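4.2 What the stacking task measures

Block stacking has been used as a stand-in for planning ability in so many studies that the claim now passes without argument. Tennant and Cairns scored 206 towers built by children at the Memham site and reported that taller towers went with better planning. We doubt it. Height rewards patience and a steady table, and it says very little about whether the builder had any plan at all.
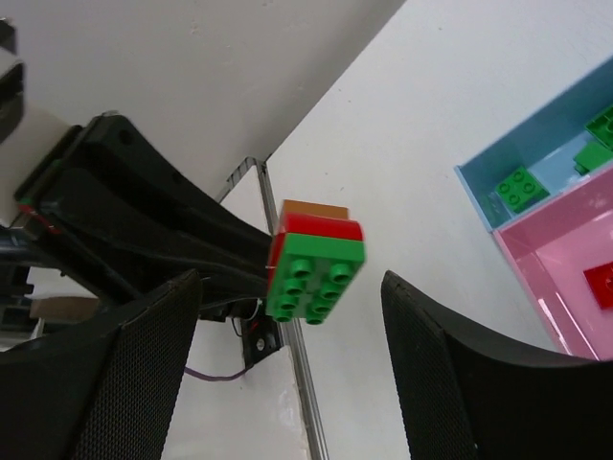
Figure 4. Three large bricks in a stack.

Color order was our second worry. Toprak treats a run of different colors as a sign of intent, and under her rules a stack like the one in Figure 4, with green, then red, then orange-tan, would earn full marks. We see no grounds for that. A child who grabs whatever lies nearest will often come up with three different colors, and the finished stack keeps no record of how the choice was made. When we rescored 127 of the towers with color left out, the ranking of builders changed for 29 of them — hardly a small correction. Innes has argued that such shifts cancel out over a long session. Perhaps they do, but the sessions at Memham were short, and we would want to see the longer ones before relying on that.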